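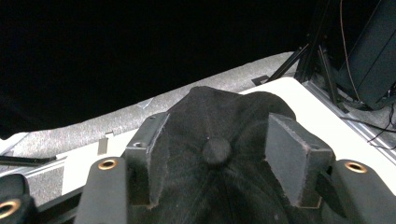 Do I need a remap after fitting a panel filter?
No. A panel filter in the standard airbox changes the airflow so little that the engine computer copes by itself, whatever the man selling the remap tells you. You might feel a difference on the drive home, but you'd paid for one, so I'd expect you to. A black baseball cap with a button on top would cost you less and do as much for the lap times. Put the money towards tyres.

What about an open cone filter?
It's louder. It also sits in the engine bay breathing warm air unless you box it in properly, and most kits come with a bit of bent metal that doesn't seal against anything. If you've made a sealed box with a cold feed, have the fuelling checked. If you haven't, make the box first.

The Kiltis listing says 15 bhp. Is that right?
On what car, and measured how? I asked and was sent a graph with no scale down the side. Tuncay Yalçınkaya ran his on the rollers at Tosstead, standard filter and then theirs, 3 pulls each. The best Kiltis run beat the best standard run by 2 bhp, and the standard runs differed from each other by more than that.

Will an oiled filter ruin my airflow sensor?
It can if you drown it in oil. Follow the amount on the bottle and leave it overnight before refitting. I've cleaned sensors on cars with oiled filters and on cars without, and I couldn't tell you which were worse.

Mogens Vestergaard says resetting the ECU brings power back. Does it?
I like Mogens, but no. Pulling the battery lead clears the learned fuel trims, and the car then spends the next few trips learning them again. If it really does feel quicker afterwards, look for an air leak or a tired sensor, as the trims were probably covering for one.

How often should I change a paper filter?
When it's dirty. I do mine every 9,000 miles, sooner if I've been down farm tracks. Tapping it on the doorstep doesn't count as cleaning it.

Can you recommend a tuner?
Not by name on here. Ask to see a before and after run from the same day, on the same rollers, and see how long they take to find it.

Last changed 16 Jun 2025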